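Farine garment handling set, release 2

README

Farine is a set of 1,000 recorded episodes of clothing being picked up, stretched and folded with a pair of hand-held grippers on a cloth-covered surface. It was recorded by Truterex for the Bhat folding policy. Read the fault notes before training on it.

Known fault: left and right clock drift

In 42 episodes the left gripper's clock fell behind the right one. The two jaw signals drift apart by up to 40 ms, so a garment held at both ends seems to be let go on one side first. Bhat learned this and dropped trousers in mid-stretch.
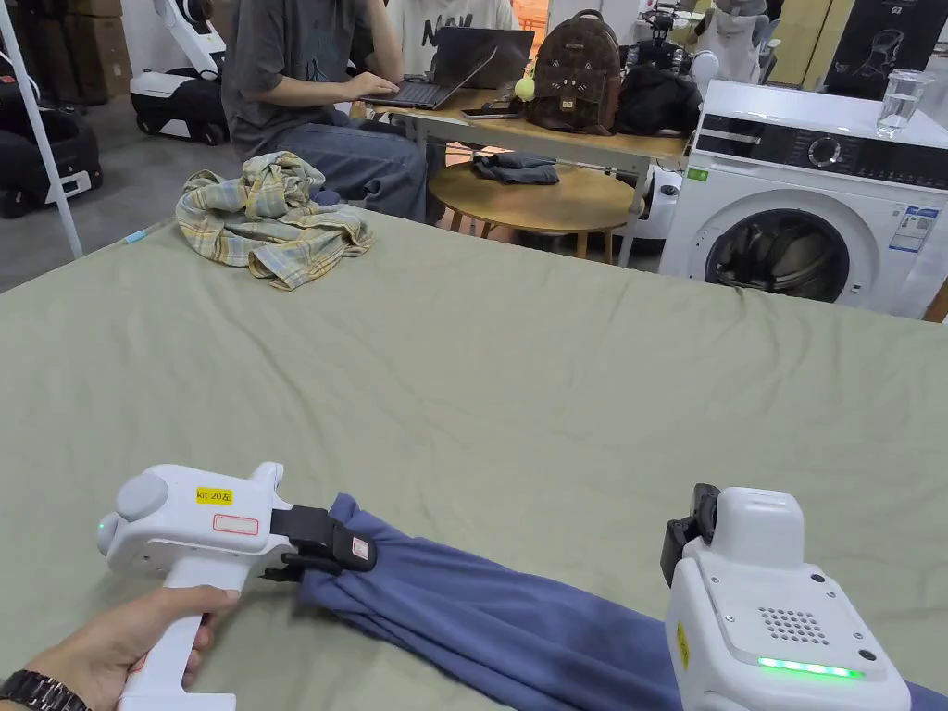 Can the drifted episodes be repaired by shifting the left signal?
Only in part. The lag grows during an episode, so a fixed shift fixes one end and spoils the other. We left them out.

The remaining 958 episodes passed the sync check and make up the default split. The others are in the folder named drift, with raw timestamps, for anyone working on fault detection.

Cause

The Stokon logger sent its sync message once at startup and did not repeat it after a dropped connection. The status lights stayed green - they report power and link only, so operators had no warning. The logger now resyncs before every episode and stops recording if the gap is too large. 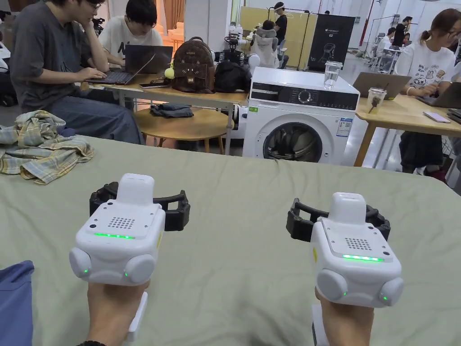 It also writes the measured gap to the episode header, under sync_gap_ms. Release 1 files do not have this field. Do not mix the two releases without running check_sync first.

Safety

Do not run a policy trained on release 1 on a powered arm with people in reach. Early release of one jaw can make the other arm pull hard - lower the force limit before any test.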